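On Keeping a Household Record

In April I completed the tenth year of a practice that I began with little expectation of continuing: the keeping of a written record of my household. Several readers have written to ask how the record is organized and whether I would recommend it. I have set out my answers below at greater length than the letters allowed.

The record is a set of bound ledgers in which I enter repairs, purchases above a certain cost, readings from the utility meters, and the names of those who have carried out work on the property. It is a separate matter from a diary. I do not enter my opinions in it, and on the few occasions when I have done so I have later wished that I had not. An entry from the second ledger describes a plumber as "evasive." I no longer recall what he was evasive about, and the word is of no help to me when I look up the size of the valve he fitted.

The idea came from my former colleague Thandeka Sibiya, whose parents had kept such books for the whole of their marriage. When the family house was sold, the books were passed to the buyers along with the keys. The buyers were able to learn from them where the old drain had been capped and which of the upstairs windows had been painted shut on purpose. I was impressed by this, and bought my first ledger within the month. It was a Castov, with 46 ruled leaves, and I filled it in less time than I had planned.

My method has changed over the years. At first I wrote everything in order of date, and this proved unworkable. Finding the last service of the boiler meant reading through months of entries on light bulbs and gutters. I now divide each ledger into four parts: the building, the equipment, the garden, and correspondence. Each part carries its own index at the back, which I bring up to date at the end of every month. The work takes an evening.
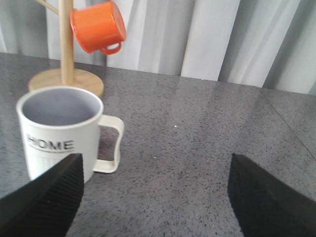

Isabelle Sutherland

The question of what to leave out deserves more attention than it usually receives. My rule is that an item should be entered if a stranger living in the house would need to know of it. A new washer in the kitchen faucet meets this test. The purchase of a lamp does not, unless the wiring was altered to receive it. I apply the rule loosely to the garden, where I enter nearly everything, including failures. There have been many of these. The quince was moved twice and is recorded under three different positions, and I have not yet drawn a clear plan of where it now stands.

I am sometimes asked why I do not keep the record on a computer. I did so for part of one year, using a program called Rendach, and had no serious complaint about it. However, I found that I put off making entries until I was next at the desk, and by then the details had slipped. A ledger on the hall shelf can be written in while the electrician is still putting on his coat. Mr. Mtshali, who has looked after our wiring for most of this period, now waits for me to finish writing before he leaves, and has twice corrected my spelling.

There is also the matter of receipts. I store these in envelopes, numbered to match the ledger entries. By my estimate there are some 500 of them, held in two boxes under the stairs. The paper used by many shops fades badly, and I advise anyone starting a record to copy the sum and the name of the supplier into the ledger on the day of purchase. Several of my earliest receipts are now blank slips, kept only for the number I wrote on the envelope.

Róisín Doherty has written to ask whether tenants have any use for a record of this kind. I believe that they do. A dated note of when a fault was reported, and to whom, is worth having in any dispute. A tenant might keep the equipment and correspondence sections alone and leave the remainder to the owner.

I intend to begin the next ledger once the roof has been inspected. The index to the present one is still incomplete under the letter G, owing to the gutters, and I shall attend to that first.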